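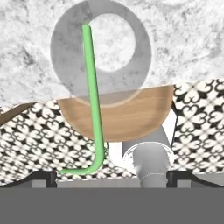
Why Did My Desk Wobble? A Project Report on Flat-Pack Furniture
by Prasanna Kumarasinghe

I picked this topic because of my desk. It's a Penine, the narrow one with the shelf on the left, and from my first week in Trumska Hall it rocked every time I typed. I folded up a takeout menu and stuck it under one leg, which helped for a while, and then I started noticing that pretty much everyone on my floor had a menu or a coaster or a beer mat under something. So when we were told to find a "small everyday problem" for our design class I already had mine!

My question was pretty simple. Is wobbly flat-pack furniture the fault of the furniture, the instructions, the floor, or the person with the hex key? (I went in convinced it was the floor. Trumska is old and you can roll a marble from my door to the window.)

What I did

I printed 100 short surveys and left them in the mail room and the laundry room, and I got 80 back, way more than my instructor said I would. I think the bowl of candy next to the drop box did most of the work. I asked what piece people had put together themselves, whether they read the instructions, whether it wobbled, and whether they had ever gone back to tighten it. There was also a blank space for "anything else," and people really used that space. One person drew a whole comic about a dresser.

After that I did a build test with two of the same bookcase, the Skerkix, which I bought used from a store called Karabulut near the bus station. They came taken apart, in bags. I put the first one together the way I always do, tightening every bolt as hard as I could as soon as it went in. The other one I did the way the booklet says, all the bolts in finger-loose first, then stand it up, then go around and tighten everything a bit at a time. I loaded them with the same textbooks and left them in the hallway through most of March.

What I found

The survey first. Most people said they read the instructions, but when you look at the comments, "read" covers a lot of ground. Several meant the pictures on the first page. One meant a video. Hardly anyone had ever gone back and tightened a bolt after the first day, and a bunch of people wrote that they didn't know you were supposed to, or that they had lost the hex key by then. Kitchen drawer, junk bowl, thrown out with the cardboard, those were the usual answers for where it ended up.

The bookcases were more fun. The one I cranked down right away leaned a little from day one. You could see it if you stood at the end of the hall, and when I pushed on the top corner it swayed. What I think happened is that the first few bolts pulled the side panel slightly off and then every bolt after that just locked the mistake in. The other bookcase stood straight and barely moved. It did get looser once it had books on it, so I gave the bolts another small turn and it firmed right up again.

And then the part that hurt my feelings a little: I moved both bookcases to the ground floor lounge, where the floor is new and level, and the leaner still leaned. So my floor theory only gets partial credit. The floor makes it worse. It didn't start it.

Stuff that went wrong

Used bookcases were a bad choice for a fair test, and I know that. The bolt holes on one could have been more worn than the other and I had no good way to check. I also built the second one with more practice than the first, so maybe I was just better at it by then. If I had more money I'd buy new ones and get different people to build them. My survey also only went to one dorm, and the wording of the wobble question was bad. People weren't sure if a squeak counted. (I decided squeaks didn't count, then changed my mind, then changed it back.)

My desk

I took the Penine apart over a weekend and rebuilt it slowly, loose bolts first. The menu is gone from under the leg. It still rocks a tiny bit if you lean on the right side, so I'm blaming the marble floor for that one, and next semester I want to try felt pads of different thicknesses and see how far they get me.

Comments

trumska3rdfloor: I was the dresser comic!! So happy it made the report

Mel_K: Did you try wood glue in the dowels? My dad swears by it but then you can never take the thing apart again when you move.

Prasanna: I thought about it, but I have to move out in the summer and it needs to fit in my cousin's car, so no glue for me

jorrit_b, 13th September: Reading this with a leaning bookcase right behind me. Going to loosen everything tonight. Do I need to take the books off first?

Prasanna: yes please take the books off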